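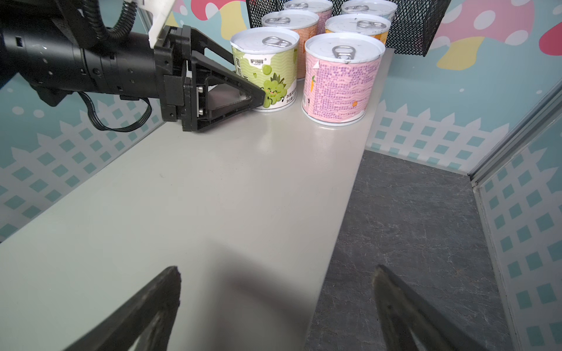
Shengli Bai keeps the maintenance log for the can-handling cell at Dusthorpe on paper, in pencil, in a binder clipped to the side of the control cabinet. The cell has two arms, a shelf and a stock of drink cans with ring-pull lids. It is known on site as Caser, after the project that paid for it. Bai took over its care in July of last year and has rewritten most of the setup procedure since then.

"The old sheet started with the software," he says. "I start with the bolts."

Each triangular finger on the parallel grippers is held by a pair of bolts. Bai checks them with a hand driver before power goes on. A finger that has shifted slightly will still close and will still pick up a can, so the fault does not show up as an error. It shows up as a can that leans when it is let go.

"You get a can sitting a little off, then the next one touches it, then the row is wrong. People look at the vision settings for an hour. Put a driver on the bolt first."

After the bolts he closes each gripper on a gauge block and compares the reported opening with the size of the block. If the difference is more than 2 tenths of a millimeter he resets the zero and repeats the check. He does not apply a correction in software. An offset entered there tends to be forgotten, he says, and the next person to change a finger then works on top of it.

The shelf is located from three touch points. Bai brings one arm down to each point at low speed and stores the position, then does the same with the second arm. Both arms have to agree on where the shelf is, because they work over the same rows and may be close to each other near the back.

"The back row is where you find out how good your numbers are," he says. "At the front you have space. At the back the wrist is stretched out and you are reaching past other cans."

The cable run gets the most attention. The ribbed conduit over the wrist takes a bend each time the arm reaches out, and the thin cable under it needs enough slack to follow without catching. Bai moves the wrist by hand through its full travel with the drives off and watches the loop. Too short, and it pulls at the connector. Too long, and it can hook a lid.

He has replaced that cable once. The symptom was a gripper that dropped off the bus for a moment and came back - always in the same part of the reach, never on the bench. He found the break by holding the arm in that position and flexing the cable a little at a time. The replacement came from Sfakianakis, the supplier in Nallanow, and took 11 days to arrive. He now keeps 2 on the shelf in the workshop.

Cleaning is simple. He wipes the finger faces with a lint-free cloth and isopropyl alcohol and does the camera windows last, with a fresh cloth. He does not use spray anywhere in the cell. Cans with dents are taken out of the stock, as a dented side changes where the finger makes contact.

Asked what he would change, Bai mentions the bracket on top of the arm. It is plastic, and he would like it in aluminum.

"It has not failed," he says. "I check it when I check the bolts. But I would prefer not to have it on the list."

The log entry for 3 June 2025 reads: fingers tight, zero good, left cable loop shortened one clip.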